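Cludus gripper build — frequently asked questions
Last revised 2022-05-01

These answers cover the two-finger gripper and wrist camera mount built in the Kasden shared workshop. They assume you have the parts list and have read the wiring notes.

What does the gripper pick up?

Light packaged goods, mainly snack wrappers and small pouches. Film packaging is the harder case. It has no fixed shape, it reflects, and the fingers close on a fold whose thickness changes from one grasp to the next.

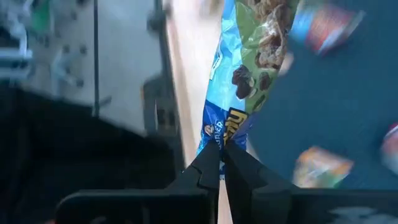
Wrist camera view: a Quaker wrapper pinched at one end between the fingertips.

Why are the fingertips so narrow?

A narrow tip can take hold of a gathered end without pushing the rest of the packet away. Wide flat pads were tried first and tended to slide over the film. The cost is a small contact area, so a heavy item will pivot in the grip. If your items are mostly boxes, print the wide version instead; both bolt to the same carrier.

How should the wrist camera be aimed?

Both tips should be in view when the fingers are closed, with clear space beyond them. Tighten the mount, run the open and close cycle 30 times, then check the aim again. If it has moved, the lower screw needs a lock washer.

The printed text on packets is unreadable in my recordings. Is the lens faulty?

Probably not. Creased film distorts lettering, and small print blurs whenever the arm is moving. Check focus on a flat printed card held at fingertip distance. If the card is sharp with the arm at rest, leave the lens alone.

Which power supply do I need?

The gripper motor and the camera run from separate supplies. Sharing one caused the camera to drop out each time the fingers closed hard. Dennis Pearce keeps the tested supply list on the Kasden parts shelf.

Can I build this at home?

Yes. Apart from the finger carrier, which needs a pillar drill, everything can be done on a kitchen table with hand tools. Allow 14 hours for a first build, excluding printing. Fix the arm base to something that will not flex — a folding table will not do.

Where should the fixed cameras go?

Overhead if the building allows it. Cables can then stay up at ceiling level, and people walking through the room do not knock anything.
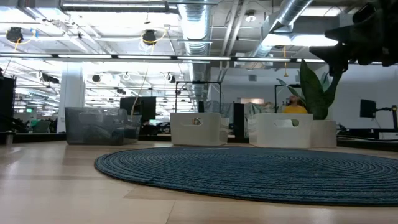
Check each view with the arm at full reach as well as parked, as the arm can block part of a view that looked clear during setup. Ceiling lights also cause glare on glossy floors and wrappers. Lower the exposure before you start moving cameras.

What is the difference between the Leemans and Skadarska firmware?

Leemans is the stable branch and holds position only. Skadarska adds a force limit, needed for anything that crushes. Đức Đỗ maintains both. Do not load a Leemans settings file into Skadarska: the closing speed is stored in different units.

When is the next revision due?

Revision 2 of the finger carrier is planned for September. Existing fingers will fit it without changes.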